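I have been writing software for robot arms for 12 years now, most of them at Lorkow, which is a small outfit with a big kettle, and in that time I have sat through a great many arguments about how clever the planner ought to be. I've been on both sides of that argument (sometimes in the same afternoon, I'm afraid). What I'd like to put forward, as gently as I can, is that we have spent too much of our affection on the planner and not nearly enough on the dull bit of code that decides whether the arm should be planning anything at all.

Let me tell you how I came to this view, which will take a little while, so do get comfortable.

In March our group took on Pinia, a motion planning stack that had been passed from one team to the next and had picked up habits from each of them. It was fast, and it was lovely to watch. Give it a target pose and it would hand you back a smooth, confident path, and the arm would sail off along it. Ketsara Srithong, who did most of the untangling, found that the planner never asked how old its target was. The perception module would publish a pose for the object, the wrist view would change as the arm moved, the pose would quietly go stale, and the planner would carry on in perfect good faith. Our limit for a stale pose is now 900 milliseconds, and before we set one there was no limit of any kind!

I think a lot of us picture perception as a tidy thing that happens first, after which the grown-up work of control begins. Anyone who has spent a week going through simulated wrist views knows better. The hand gets in the way of the very thing it's reaching for. Colours that are easy to tell apart in the asset library sink into the same murky grey once the light is low, and an object that looked perfectly sensible from the front turns up on its head. 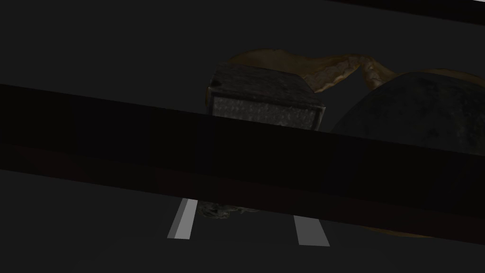
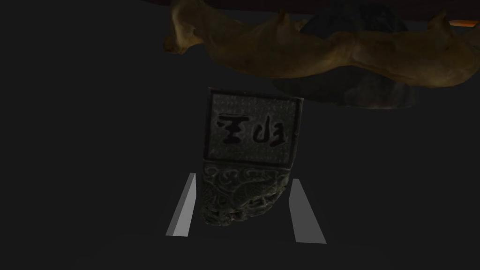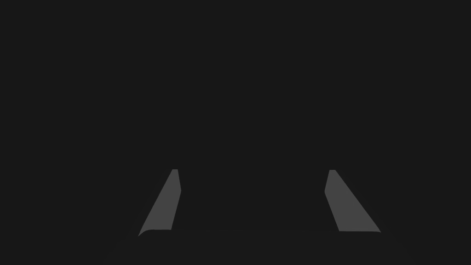

Two open fingers and plain dark grey is what the last of those has to offer, while the middle one has a carved seal sitting between the fingers with its characters in full view.

Should the planner wait for a fresh view of the object before every move?
Waiting every time would make the arm painfully slow, so let it move on an older estimate while it's well clear of everything, and insist on a fresh one for the final approach.

Now, a planner can't follow that advice unless somebody has written down how fresh each estimate is and how much of the object was visible when it was made. That means a timestamp, a confidence figure that has been checked against something, and a field for "I don't know". The last one is the field I'd fight for. In Pinia, as we got it, a detector with nothing to report would repeat its previous answer, and I can see exactly how that came about, because I wrote the same thing myself at Redham years ago and was quite pleased with it. It made the graphs smoother. It kept the downstream code free of awkward cases. It was a fib, all the same, and the controller believed it.

Noemí Cuevas disagrees with me on some of this, and she's usually worth listening to. Her feeling is that if you give a system permission to say it doesn't know, it'll say so all day long, and you'll end up with a very honest arm that never picks anything up. We did have that for a bit. In our first version the detector shrugged whenever a finger covered part of the object, and we had 6 builds in a row where the arm mostly hovered. The fix was to let the tracker carry an estimate through a short blockage, with the uncertainty growing as it went, so that the planner could see its information getting worse and choose a more cautious path. She still thinks we're too timid, and she may be right about the slower moves.

The other thing I'd plead for is better tooling, by which I mean a decent replay viewer. For years ours showed the camera stream in one window and the joint plots in another, and you lined them up by squinting. Wenceslao Becerra rebuilt it so that you can stop on any moment and see the view, the pose estimate, the age of that estimate and the plan it fed, all side by side. I don't believe any single change has taught us more. Arguments that used to go on until lunch now get settled by scrubbing back 2 seconds and having a look.

So if you run a team and you've a bit of money left over this year, please consider spending it there. A new planner makes for a better demo, I know, and I've enjoyed giving those demos as much as anybody. But I'd sooner see a modest planner that knows the age of its facts, and a viewer that lets a tired person find out what the arm believed at the moment it went wrong. Ketsara is writing up our message format for the next release, and we'd be very glad to hear from other groups who have tried something similar, particularly if theirs hovers less than ours did.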